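Prernuvano: household notes on bottled and tap water taste

Read me first

Hello, and thank you for finding your way to this folder. Prernuvano is a small collection of tasting notes about drinking water, gathered at kitchen tables by people who like that sort of thing and put into one tidy spreadsheet by me. If you have ever gone to stay with relatives, filled a glass at their sink and thought "goodness, that's different", then you already know why it exists.

The notes began as a rather silly argument over supper about whether anyone could tell still bottled water from what came out of the tap. We tried it, we enjoyed it far more than we expected, and before long the neighbours wanted a go as well. What you have in front of you is the third tidy-up of the file, and I hope the last for a good while.

What is in the folder

notes.csv holds the tastings themselves, one row for each glass.
waters.csv lists every water we tried, with a short code for each, so that the notes can be read without knowing what was in the glass.
words.txt is the word list, with a line or two on what we meant by each word. Please do read this one! "Flat" and "soft" caused more trouble than all the rest put together.
old/ has the first two versions, kept only for anyone who has already used them.

How the tastings were done

Each sitting had 8 glasses, poured out of sight and left on the side for 20 minutes so that they all came to the same temperature as the room. Everybody tasted in a different order and wrote their notes down before any talking was allowed (this rule was broken often, and where I know about it the row has a "y" in the column called chatter). Plain crackers were handed round between glasses. No coffee was drunk beforehand, or so I was promised.

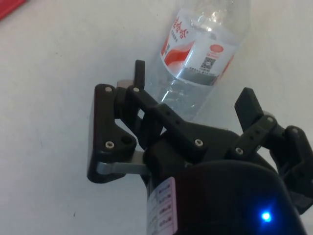
Scores run from 1 to 10, where 10 means "I would happily drink this all day" and 1 means "I would rather go thirsty". We didn't try to make people use the whole scale, so you will find tasters who never strayed below six and one who seems to have had a grudge against everything. I have left their scores alone. If you want to compare one taster with another, take away each person's own average first.

Where the waters came from

The tap waters were drawn in three places: the kitchen at Prelik, which is our own house; the upstairs flat at Yalçınkaya, where the pipes are old and the water is very hard; and the village hall at Tudunetti, which has its own spring. The bottled ones were bought wherever we happened to be, and friends coming home from their travels brought a few more. In waters.csv the label wording is copied as printed wherever I could manage it, and left blank where I couldn't.

Things to be careful about

This is a record of what people liked, and it can't tell you whether any water is good for you. There are no laboratory tests anywhere in it. Tudunetti was only sampled in June, after a long dry spell, and I'm told the spring tastes quite different in winter. Glasses were washed by hand, and one Tuesday sitting had a definite whiff of washing-up liquid about it. Those rows are marked "soap" and I would leave them out.

Empty cells mean the taster wrote nothing. A zero never appears as a score, so if you see one, your spreadsheet program has been too helpful.

Using and adding to the notes

You are welcome to copy, change and share all of it, for lessons or for your own pleasure, and a mention of Prernuvano would be kind. If you hold a sitting of your own, please use the same columns and send the sheet with the codes filled in. Handwritten ones are fine too, though it may take me a while to type them up.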